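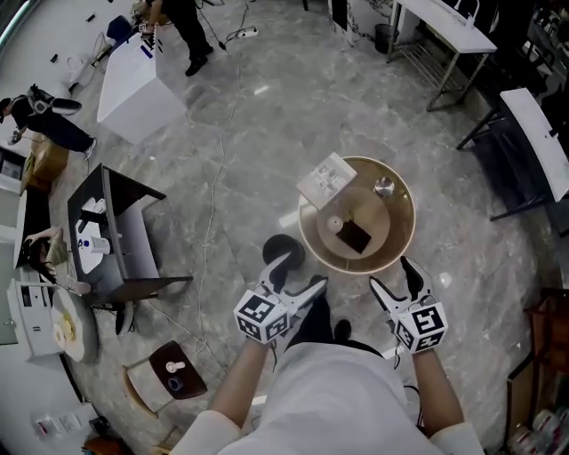 The low round tray table with its inner board and a small metal cup, on the gray marble-pattern floor.

RINDSTEAD — Low tables are back, at least on this side of town. The Dhanial furniture exchange on Skirik Street says round tray tables have been its fastest mover since April, and the shop is now keeping a waiting list for the first time.

83 names on it as of closing time yesterday. Shop staff say the list was started on the back of a delivery slip and had to be moved to a proper notebook inside a week.

The exchange takes in used household furniture, cleans it up, fixes what can be fixed and sells it on. Sofas and dressers used to be most of the business. Not this spring. Customers are coming in asking for something low, round and light enough to carry up a flight of stairs with one person.

Apartment sizes are the likely reason. The new Plusteck buildings behind the bus depot started renting last fall and the smaller units there have one main room, which has to do for work, meals and TV. A desk goes against the wall. That leaves a patch of floor in the middle, and a full dining set won't go in it.

"I measured three times and there was no way," said one tenant, who moved in over the winter and gave up on a table with chairs. "So we sit on the floor now. The kids like it better anyway."

Prices at the exchange run from $21 for a plain tray top with scuffs to $100 for the bigger ones with a rim and a good finish. Delivery is extra, and free inside the Skirik Street area if you can wait for the afternoon run.

Rims are worth having, the shop says. Cups stay on, pens stay on. A second smaller board set in the middle is another thing people have been asking for. It keeps the things you reach for most in one spot, and it can be lifted off when the table is needed for food.

Clutter is the complaint that comes up most. A low table collects everything. Boxes, cups, whatever was in your pockets when you came in the door. Several tenants told the Rindstead paper they had the same problem with their desks and had gone over to trays there too, one tray per kind of thing, so the whole lot can be picked up at once and the surface wiped.

The other complaint is cords. With the desk on one side and the table out on the open floor, chargers end up running accross the walkway. The exchange has put a sheet of tips by the register, which staff say gets taken almost as fast as the tables do. Main points from it:

Put the power strip where the cords already want to go, then move the table. Doing it the other way round means a longer cord and a worse path.

Run the cord along the wall or the back of the desk. If it must cross open floor use a flat cover, and tape down both ends.

Do not put a cord under a rug. Rugs hide wear on the cord and trap heat.

Don't plug one strip into another strip. The sheet has this in capitals.

Lift the table to move it, especially on smooth floors. Dragging loosens the legs and a grain of grit under one foot will leave a line you will be looking at for years.

That last one matters in the Plusteck units, where the floors are hard and smooth all the way through. Marks show. Felt pads are sold at the counter in sheets and the shop suggests changing them twice a year, more if there is a dog in the house.

Seating is a seperate question. Floor cushions and short stools are both moving, stools a little slower. The exchange is short of both right now and would like to hear from anyone with some in a closet. Round or square doesn't matter, torn covers are OK, broken foam is not.

Care for the wood tops is simple enough. Damp cloth, then a dry one. A little oil now and again on an unsealed top, none on a sealed one. If you don't know which you have, put a drop of water on the underside and see if it sinks in. Coasters under hot cups. Metal cups in particular will leave a ring on a waxed surface if filled with something hot and left there, says the sheet, and the ring does not always come out.

The exchange handled around 3000 pieces of furniture last year, all types, and expects to pass that before the holidays. More room is needed. It has asked the city for use of the empty storage bay next door and a decision is expected next month. A city hall spokesperson said the request was under review and would not comment further.

Not everyone is sold on the trend. One longtime customer looking over the dressers said she'd had a floor table in the seventies and her knees were not going back. Another had come for a tray table, sat down next to it to try it out, and left with two kitchen chairs.

Drop-offs of tables, trays and stools are accepted at the side door from 9 a.m. until 2 p.m. Please don't leave items on the sidewalk after hours — the shop was cited for it in February and would rather not be again. Large pieces can be picked up if you call ahead, expect a wait of a week or so.

To get on the list for a tray table, stop in at the counter. Names are not being taken by phone. You will be asked for the widest table that fits your room, so measure first, and measure the door as well. Anyone called has two days to come look before the table goes to the next name.

A repair morning for wobbly legs and split rims is planned at the Dhanial shop later this month, start time 10 a.m. Bring the table and any loose parts. Glue and clamps will be there, parts at cost. Tables that need overnight drying can be left and picked up the next afternoon.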